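Grovon Forum > Home & Laundry > Dyeing faded trousers, worth it?
Posted by Lucie Kennedy, Friday, June 2, 2023

lucie_k
My favourite purple trousers have gone a bit sad and I can't decide whether to dye them again or leave them be. I did a skirt last September with a machine dye and it came out lovely, but the stitching stayed a completely different colour! Has anyone had that with jeans-type seams?

MwangiG
That'll be polyester thread, it won't take ordinary cotton dye. I've done 16 pairs over the years and the topstitching always shows. I quite like it, looks deliberate.

plastonbridge_pam
Don't like it at all, sorry. I unpicked a whole waistband once because it annoyed me so much. Use the stovetop method with a synthetic dye and plenty of salt.

MwangiG
Salt does nothing for synthetics, Pam. Salt's for cotton. And weigh them dry first. Mine came to 330 grams and one packet wasn't nearly enough.

plastonbridge_pam
Well, it worked for me, salt and all.

tumble_tom
I'd leave them. Wash inside out on cold and enjoy the fade. Dyed a pair 2 years ago and they marked my cream sofa.

lucie_k
Ooh, not the sofa. Leaning towards leaving them then, but see what you think of the colour (bullfinch wallpaper also up for comments, I love it).
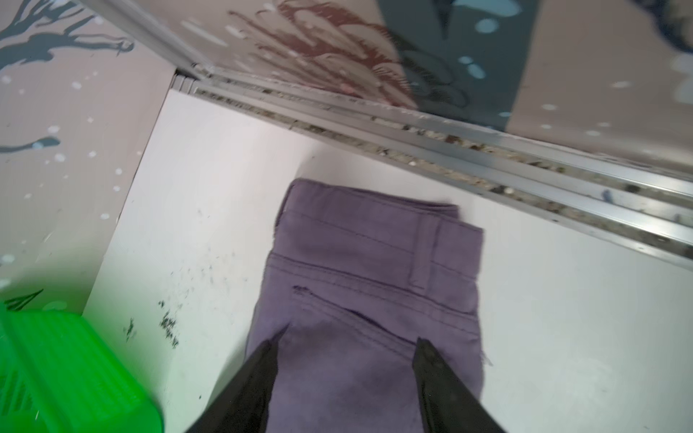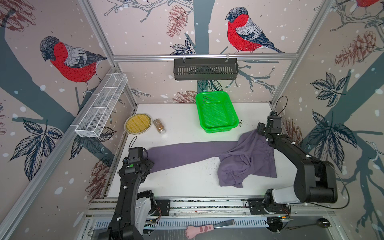
First one: the trousers, folded, back pocket side up.

Related threads
Kiiskinen wool wash, any good?
Getting candle wax out of linen
Stundau airer or a pulley?

Contact us | Back to top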